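Skip to content
Free delivery in the UK on orders over £25
Basket (0)
Home / Drinks / Ginger Beer / Gronari Cloudy Ginger Beer, case of 12

Gronari Cloudy Ginger Beer
Case of 12 glass bottles
In stock

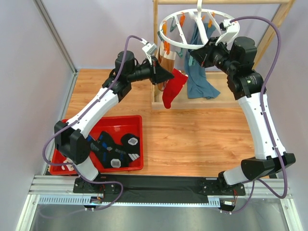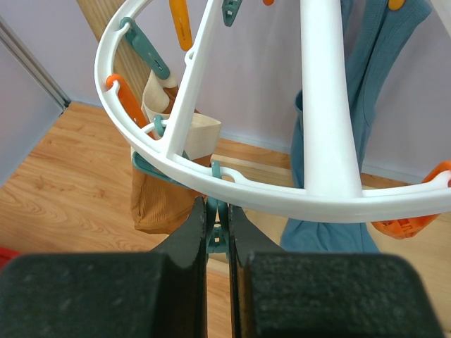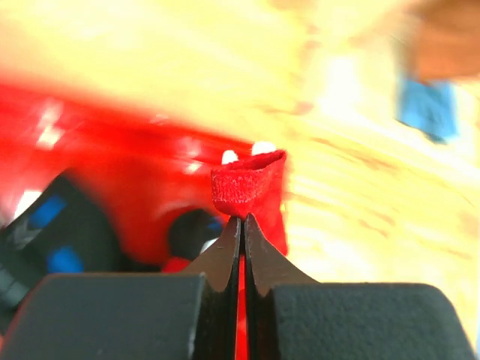 Shirley Ouellet wrote to us in August that she finds it more dry than other ginger beers, and that her guests drink it with fish in place of white wine. She also asked if we can make the bottle bigger. For the moment we cannot, but we have written it down.

Description
Our ginger beer is brewed with fresh root ginger, lemon juice, cane sugar and a live culture. We let it ferment slowly before it goes in the bottle, and we do not filter it. For this reason you will find a soft layer at the bottom. Please turn the bottle gently one time before opening. Do not shake it.

The taste is first lemon, then the ginger comes and it stays in the throat for a while. Persons who do not like hot ginger should try the Gronari Mild.

Ingredients
Water, cane sugar, fresh ginger, lemon juice, ginger beer culture.

Details
Bottle size: 326 ml
Energy: 142 kJ per 100 ml
Alcohol: not more than 0.5% vol
Suitable for vegans
Product code: 3371

Storage
Keep the case upright in a cool and dark place. After opening, keep in the fridge and drink within two days. In a warm kitchen the pressure can rise, so please open over the sink.

Delivery
Orders placed before Sunday evening leave our store in the next week. Broken bottles are replaced without cost if you write to us with your order number.

You may also like
Gronari Mild, case of 12
Zirex Bitter Lemon, case of 12
Beaulieu Dry Apple, case of 6

Reviews (184)
Write a review
Returns
Contact us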